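Modenmont College, Robotics Short Course
Handout for Session 3: Choosing and Comparing Grippers
November 2025

Before you start

Welcome back, and well done for getting through the session on joints and frames, which I know is a slog. From here on things get a good deal more hands-on, and I hope more fun too. In this session we put two grippers through the same small job and try to say, in plain words and with numbers to back us up, which one we would rather live with. Please read the whole handout before you come in. It takes a quarter of an hour with a cup of tea, and you will get far more bench time if you aren't reading it standing up.

What we mean by comparing

People often ask me which gripper is best, and I'm afraid I always answer with another question (sorry!), namely best at what? A gripper that is lovely with boxes can be hopeless with a bag of salad. So we fix the job first and let the hardware argue about it afterwards. Our job is picking up a light cube from a plain tabletop, moving it sideways and setting it down again without tipping it over. You will do this with the Dralport, the narrow two-fingered one, and then with the Brendach, which has wider padded jaws and weighs noticeably more in the hand. Both fit the same wrist, so the arm and the controller stay exactly as they are. If you change the arm speed halfway through you have stopped comparing grippers and started comparing something else, and I have watched whole groups lose an afternoon that way.

The approach

Most of what goes wrong in a pick goes wrong before the fingers close. I would like you to bring the gripper down in stages. Stop well above the cube and look at it from the front and then from the side, walking round the bench if you need to. When the fingers are in line with a pair of opposite faces, come down slowly until the tips are level with the top of the cube, and stop again. It is a dull habit, but at that height a small error in position is easy to see and cheap to put right. With narrow fingers you can be a little off centre and get away with it, whereas wide jaws will catch the top edge and push the cube along or press it into the table. Have a look, too, at anything standing close by. A second cube next to the first may be perfectly well clear of the Dralport and right in the path of the Brendach.

Keep an eye on the cable as well. It needs enough slack for the wrist to turn through its full range, and the loop has to stay away from the fingers and from whatever you are picking up. Turn the wrist by hand control both ways before your first run and watch where the loop goes - it nearly always swings further than you expect.
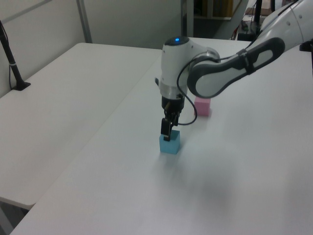

Running the trials

Work in pairs, with one person on the controller and one writing things down, and swap over when you change grippers.

1. Fit the first gripper and check that it opens and closes fully with nothing between the fingers.
2. Set the opening in the Ngau panel. Leave a small gap on either side of the cube, and write down the figure you used.
3. Put the cube on its mark, square to the table edge. Run the pick and place with the cube square, then turned a little, then shifted a finger's width to one side.
4. Repeat each of these 3 times. Put the cube back by hand every time, even when it has landed beautifully.
5. For the sideways move, use 200 millimetres. Don't be tempted to shorten it if the grip looks poor, as a poor grip is just what we want to hear about.
6. Change grippers, reset the tool offset and begin again from the top.

Please don't skip the offset. The two grippers are different lengths, and if the controller still believes it is carrying the short one you will drive the long one into the table.

What to write down

A tick or a cross is a start, but I'd much prefer a few words beside it. Did the cube twist as the fingers closed? Did it slide while it was being carried? Was it let go cleanly, or did one finger hang on to it for a moment? Note which finger touched first if you could tell. A run where the cube arrives but has turned by the width of your thumb counts as a success on the sheet, and the note beside it is what tells us whether you could stack with that gripper later on.

Write down your own mistakes as well, and mark them as yours. A missed pick from a badly typed position says nothing about the hardware and shouldn't go in the totals, though I do like to see it.

For your write-up

Two pages is plenty. Give your results in a table, with the square, turned and shifted runs kept apart, and then tell me which gripper you would choose for this job and what would make you change your mind. Think about the softer side of things too, such as how long each took to fit and how much fiddling the opening needed - a gripper that wins by a whisker and takes twice as long to set up may not be the one you reach for.

Sheets go in the tray by the lab door, and please unplug the gripper before you take it off the wrist.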